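Sturer Pamamitz Watchman 1:6 scale figure, reviewed
Posted April 4, 2025 by Rohani Simanjuntak

I paid full price for this one, so nobody at Sturer has any reason to be pleased with me. I pre-ordered in January from Ilgate, after the second lot of promo shots went up, the ones where the coat hangs like real wool. It doesn't. The coat is a thin felt that sticks out at the hem, and I've been over it with a damp cloth and clothes pegs twice without much change.

The head sculpt is the best part. The paint around the eyes is careful and the stubble is stippled on properly. My complaint is the neck. There's a visible step where it meets the collar, and no pose I tried will hide it.

Sturer's page promises "museum-level articulation". You get 24 joints, which sounds fine until you try the knees. Mine bend a bit short of a right angle and then the trousers stop them. Kneeling is out. He can stand, lean and look cross. The ankles are good and tight, I'll give them that, and he hasn't fallen over.
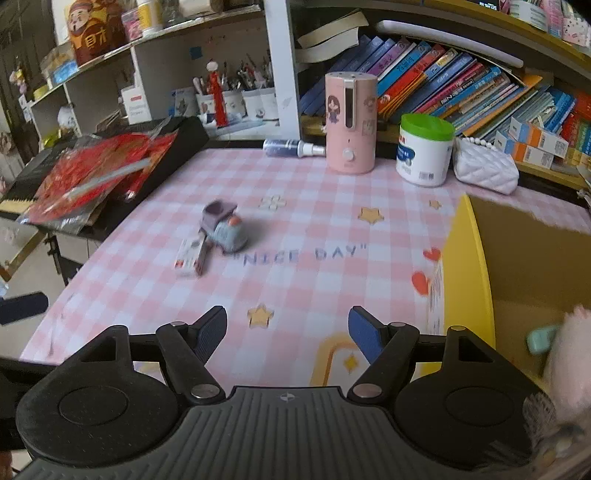
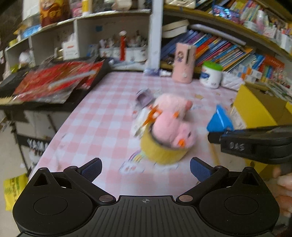 The gingham tablecloth, with some of the toys on it.

Accessories next. The box lists 17 parts, and that number includes every spare hand and the two halves of the stand. The lantern has a working light, but the battery door needs a smaller screwdriver than any I own. The halberd comes in three pieces and the middle one was slightly bent on arrival. Hot water sorted it, more or less.

Then there's the numbered certificate. Mine says 102 of 789. I can't see why anybody should care, when Sturer has already said there will be a "night patrol" version with the same body and a darker coat. Limited to what, then?

If you have the older Krishnan watchman, keep it. The face isn't as good but the clothes fit, the knees work, and second-hand ones still come up for less than this. I put the two side by side on the shelf for a week and kept picking up the Krishnan.

Packing was decent, and Ilgate sent it in a double carton. Delivery was nine days later than they'd told me.

Score: 5/10. I'd go to 6 if the coat gets fixed on the next run.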